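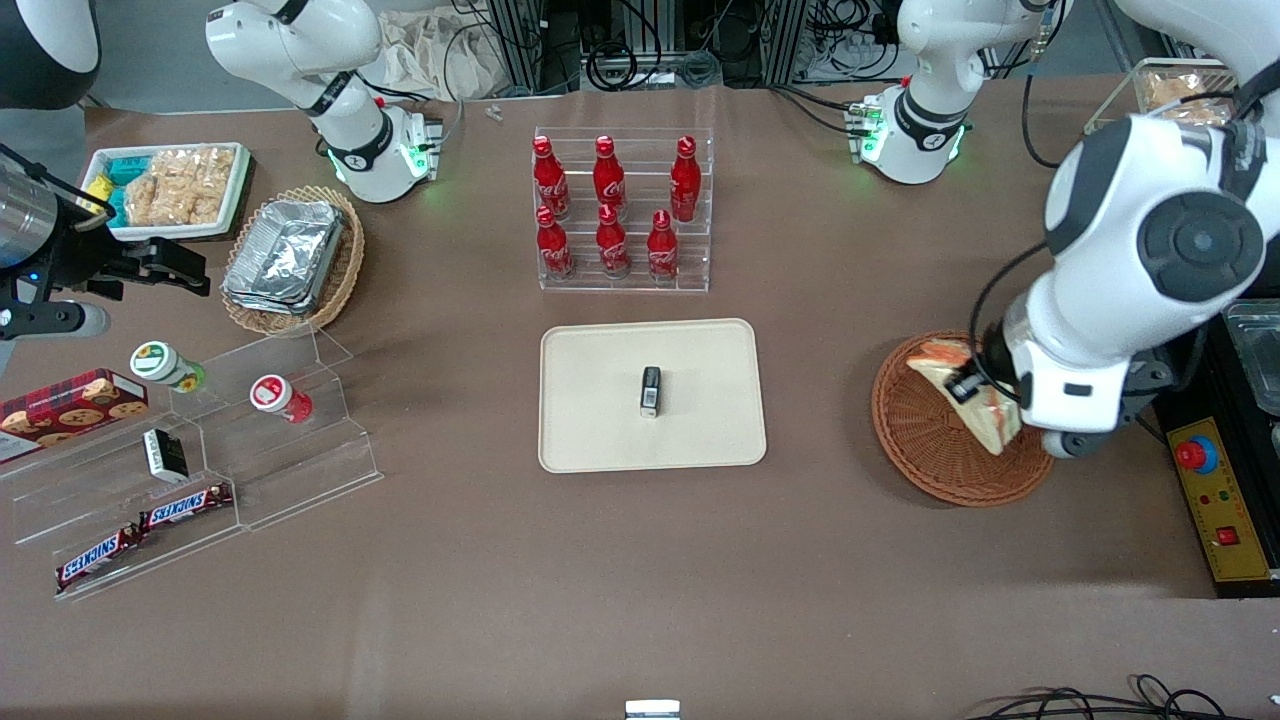

I put this card together for the people who'll be standing next to the arms all day, so it's a bit chattier than the usual readme. Malar is our snack counter packing set: 138 recorded runs of a two-armed robot doing the tray work that used to eat up most of a morning in the Hokine break room kitchen. A lot of it is sandwich handling, like the triangle with the red-and-white filling in the left gripper over the round wicker basket, and believe me, a soft sandwich is a much harder thing to hold than a Snickers bar! The rest is crackers, bottles, foil containers, candy, pretty much whatever the counter stocks.

What's in the folder

runs/ has one subfolder per run, with video from the fixed camera and the joint logs for both arms.
notes/ has what the counter staff wrote down, typed up but not cleaned up (I left the swearing in).
splits.txt lists 109 runs for training. Everything else is held out.

Left and right in the logs always mean the robot's own left and right. The camera faces it, so the left arm shows up on the right side of the picture. I got this backwards for a whole week in November and had to redo my labels, so please check yours.

What changed for the crew

Zoi Nikolaidis ran the counter before any of this and she still runs it. Her job looks different now, though. She used to pack trays from opening until the first rush, and now she sets out the stock, starts the run and spends that time on orders and on talking to people at the window, which she likes a lot more. Two of the packers moved over to the Rumisham site, both by choice. The ones who stayed told me the early shift is easier on their wrists but kind of dull, and they miss having someone across the table to gab with. That's in the notes too and I think you should read it before you plan anything similar.

One thing we agreed on early: whoever is on shift can hit the red stop button any time, for any reason, and doesn't have to write it up. Those runs stay in the set, marked "stopped" in the log.

Known problems

Shiny stuff (foil containers, clear bags) throws off our grasp labels.
Stock placement drifts from run to run. People set the table their own way and I didn't want to boss them around about it.
Runs from the Abdel Hamid counter use a different table height. Don't mix them in without reading heights.txt first.

Last edited 3/26/23. If a run won't open, tell me the folder name and I'll upload it again.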